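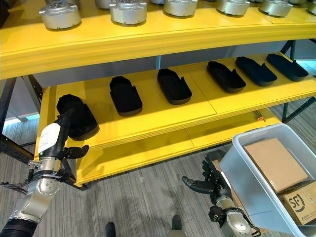

Yellow tiered shelving with silver cylindrical parts on the top board and black slipper-shaped foam trays below.

Line-side shelving

Line-side shelving (also called point-of-use shelving or, in older workshop manuals, hand racking) is a family of low, open storage units kept within arm's reach of a workbench or assembly line. It holds the parts needed for the work in progress, together with the trays that carry or protect them. Units usually have two to four tiers and no doors, and many are finished in a strong single colour. It is one of the humblest pieces of workshop furniture and one of the most rewarding to look at closely, for a well-kept unit tells you nearly everything about the job being done beside it!

Boards and tiers

The board is the heart of the unit. A thick board with a smooth, glossy coating wipes clean easily and lets heavy parts slide forward without catching. Wider tiers are often made up of panels that meet at a narrow seam, and experienced hands like to keep small items away from the joins. Spacing between tiers is a matter of lively debate. The Lurnau pattern, popular in small repair shops, leaves a generous gap so that a hand can reach the back of the middle tier with a tray in it, while the Plallar pattern packs the tiers closer and gains an extra board.

Colour

Yellow is a great favourite. Dark rubber, black foam and bare metal all stand out beautifully against it, and an empty place in a row can be spotted from across the room. The drawback is glare. Near a window, a glossy yellow board can turn pale and washed-out for part of the day, and some workshops fit blinds or turn the unit side-on to the light. Ximena Arancibia's workshop handbook, The Tidy Bench, gives a whole delightful chapter to this and comes down firmly in favour of yellow all the same.

Foam trays

Shaped foam trays are the usual companions of line-side shelving. They are light, quiet to put down and kind to finished surfaces. The slipper tray, a long oval with raised sides and a notch near one end, takes its name from its likeness to a slip-on shoe. Trays of this kind are commonly set out at a slant, with a small gap between neighbours, so that each can be taken hold of without nudging the next. 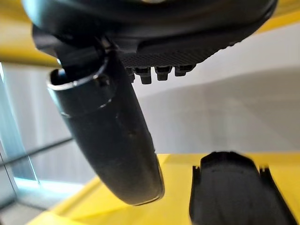
Black foam marks less readily than paler kinds, though it does show dust, and a soft brush is normally kept nearby. Trays that have lost their shape are taken out of use, as a part that rocks in its tray is likely to be set down crooked.

Arrangement

Heavier items such as metal housings are often given a board to themselves and stood in a single row. Lighter trays go on a neighbouring tier. The Ojeda method, set out by Macarena Ulloa, asks for matching numbers of parts and trays at the start of each round, with 6 or 18 being the usual sets. Riku Amano later proposed sets of 4 for cramped benches, and both versions have loyal followers.

See also

Storkberg bench
Parts tray
Shadow board
Workshop colour schemes

Page last edited August 18, 2021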